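# Growing with the Jistden tank system: grower FAQ

**What does a Jistden site consist of?**

A standard site has 9 rearing tanks, a settling pond and a packing room. Each tank holds 1875 litres. The licence covers crayfish only. Growers who want to add a second species should write to the Endia office before placing any order for stock.

**When can I stock the tanks?**

Stocking takes place in August. The biofilter must have been running for at least six weeks by then, and the water test results must be on file with us. Tanks that fail the ammonia test are retested, and delivery moves to the next van run.

**Who supplies the juveniles?**

All juveniles come from the Flallska hatchery. They travel in damp moss, in stacked trays. Open the trays in the shade and add tank water slowly over 2 hours.

**Do I have to buy feed from you?**

For the first cycle, yes. After that you may use any sinking pellet that meets the protein figure in your contract. Keep the bag labels – the auditor asks for them.

**How often does an adviser visit?**

Twice per cycle. Hanna Vasylenko covers the northern growers and the Juška valley. Extra visits are charged at the day rate plus mileage.

**What are the rules for clothing in the packing room?** 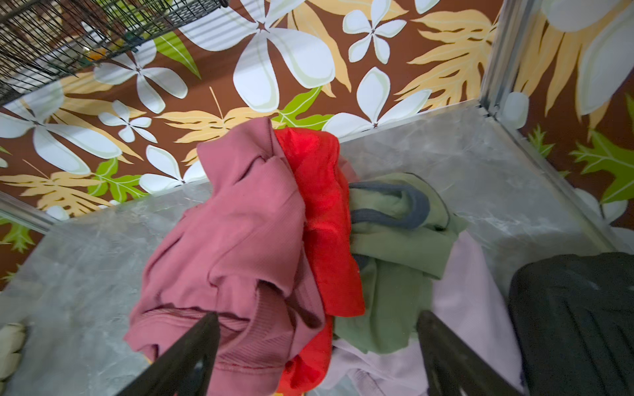
Packing room hygiene is checked at every audit, and most of the points growers lose are for clothing. Whites and boots stay on site and are washed on site. Everyday clothes must be kept out of the room altogether, and a small heap on a countertop, such as the dusty-pink ribbed garment and the pale lavender one with it, would be marked as a fault if it were found on a packing surface. Provide one lidded locker per worker outside the door.

**Can I sell part of the harvest locally?**

Up to the share stated in Schedule 2. Record the weight and the buyer on the day of sale. Live sales need a separate transport permit, which the grower applies for.

**What happens if I lose a tank?**

Report it the same day, before 6 pm. Do not empty the tank until a water sample has been taken.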